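Padded collar

A padded collar is the soft, swollen rim around the opening of a shoe, a bag or anything else that people would otherwise complain about. It consists of foam, an outer fabric and a lining, the last being the part that wears out first.
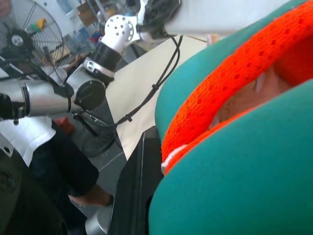

Teal padding with an orange mesh lining.

Mesh linings are credited with letting air through, a claim made most firmly by those selling them. The designer Carolina Antunes tried 4 foam densities for Costier before choosing the cheapest — a decision she later called "intuitive." Bright linings came into fashion soon after, mostly where no one would look.

Related articles
Foam
Insole
Heel tab
Spacer mesh

745 shares · 2 comments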